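# Packing the Florska bag: project notes, part 2

So my project is about one bag and whether you can pack it so that stuff doesn't vanish to the bottom. I picked the Florska because it's the one I carry to class, and because I've lost 2 library cards in it since November (the Vulunthorpe campus library now charges for new ones, ouch).

The rule I set myself was simple – heavy things flat against the back, soft things in the middle, anything I'd want in a hurry near the zipper. The canvas is soft, so the opening likes to fold over on itself, and then you're groping around in a dark hole for your keys. The zipper running down at a slant doesn't make it easier!

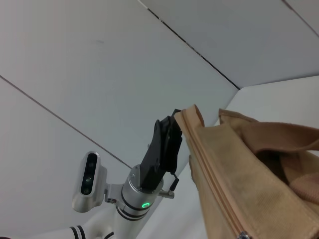 Biron wrote under my draft that a soft bag will always fold at the top unless you fill it to the brim, and that I should try a stiff liner before blaming the canvas. Fair enough. I cut one out of an old folder, 373 grams with the tape on, and it did help, though it made the bag a bit of a pain to carry by the strap.

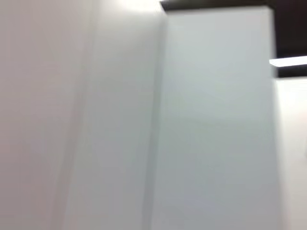

My budget was $200 and I barely touched it, mostly because everything I packed was already mine: sweater, lunch box, charger, two textbooks, a rain jacket. I wanted a plain background for laying things out, and smooth white surfaces like these were good for that – a dark charger shows up right away. The thin dark strip along the top of the white panel gave me a line to look at when I was judging whether a pile was straight.

Next I'm trying the Stelmakh method, where you roll every piece of clothing and stand the rolls on end. The write-up has to stay under 3000 words, so the shoe section is probably going. I still haven't found a good spot for the umbrella.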